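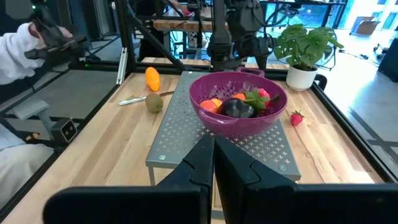
Kitchen > Tips > Washing & Storing

Search tips Go

Do You Need a Produce Wash? I Doubt It

By Imani Mutiso
3 min read

Every spring my inbox fills up with tricks for washing fruit and vegetables, and most of them want me to buy something or soak something. I've tried plenty. Few have earned a spot by my sink.

Start with the sprays. The bottle I tested did nothing I could see that cold tap water and my own two hands hadn't done already. Skip soap altogether. Peaches and eggplants aren't plates.

Vinegar baths have a loyal following. Melaniia Shevchuk wrote in to say her berries last twice as long after one. Maybe they do. Mine lasted the same as the plain rinsed ones, and they smelled like salad. If you want to try it, dry them well on a towel afterward — I suspect the drying is what does the work.

Then there's the advice to wash everything the minute you get home from the store. Why? Water left on the skin is an invitation to mold. I rinse right before eating or cooking, with two exceptions: lettuce, and anything with real dirt on it.

A few things I do stand by:

Use a colander with plenty of holes and don't pile it full. The stuff on the bottom never gets clean.

Scrub melons and potatoes with a stiff brush, even if you plan to peel them.

Keep peaches on the counter until they give a little near the stem, then move them to the fridge.

Use eggplant within a few days. No wrap, bag or special box I've tried has changed that much.

As for those little discs that are supposed to soak up ripening gas in the crisper drawer, I ran one through April and threw out the same sad cucumbers as usual. A reader in Horkville swears by hers. I'd like to see her cucumbers.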